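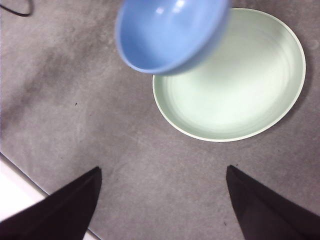

**Speaker notes - Portion, Plate and Waste in Institutional Dining**
Regional Food Service Forum, Tuesday, morning session

**Opening (3 min.)**

Good morning. On behalf of the Imthorpe Dining Services Office, thank you for the invitation to report on the plate waste review carried out at our Kukarville site. The full report is in your conference packet. These remarks cover the method, the main findings and the changes now under way.

*[Wait for late arrivals. Housekeeping notice on parking is the chair's responsibility.]*

**Background**

The Kukarville dining hall serves more than 2000 meals on a normal weekday. Until the review, the office measured food waste only at the loading dock, where all discarded food was weighed together. This gave us a total, but it did not separate kitchen trimmings from unserved food or from food left by diners. Managers were being asked to reduce a number they could not break down.

The review was approved in February. It was limited to lunch service, and it looked only at food returned by diners. Kitchen trimmings will be the subject of a later study.

**Method**

- Returned food was scraped into separate bins for starches, vegetables, proteins and mixed dishes.
- Each bin was weighed at the close of service and entered in the Schnyder log sheet (see Appendix B).
- Diners were not told which days were being measured. The office did post a general notice that a review was in progress.
- Liquids were excluded. Soup was included, after some debate, and is recorded under mixed dishes.

*[If asked about soup: the reasoning is set out in the report. Do not reopen it here.]*

**Findings**

Starches made up 55 percent of returned food by weight. Rice and mashed potatoes were the largest items. Proteins were returned least often, and vegetables varied widely with the way they were prepared. Roasted carrots came back in small amounts; the same carrots steamed came back in large ones.

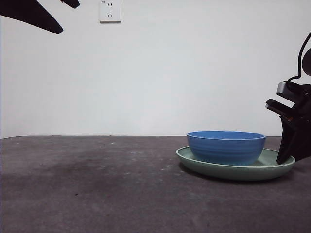
The second finding concerns serving tools. Staff at two stations were using ladles of different sizes for the same dish, and the station with the larger ladle recorded more waste on every measured day. The posted portion guide gave the amount in ounces only and did not name a tool.

The third finding is one of timing. Waste per diner rose in the last half hour of service. Staff reported that they served larger portions at that point in order to empty the pans. This practice was well meant, and supervisors have been asked to discuss it with their teams without assigning blame.

**Changes under way**

The portion guide has been rewritten so that every dish lists a specific scoop or ladle. Starches are now offered in a half portion, with seconds available at no charge. Pan sizes are reduced for the final half hour. The Jallolow site will adopt the same guide next term - its menu is close enough to ours to allow a fair comparison.

*[Pause for questions on cost. The budget set aside for new serving tools is $3000. Training hours are carried by the regular staffing budget.]*

**Limits of the review**

Lunch only, one site, one season. The office makes no claim about dinner service, where the menu and the age of diners are different. We would welcome figures from any member institution that weighs returned food by category, and copies of the blank log sheet are available at the registration desk.

*[Take questions until the chair calls time.]*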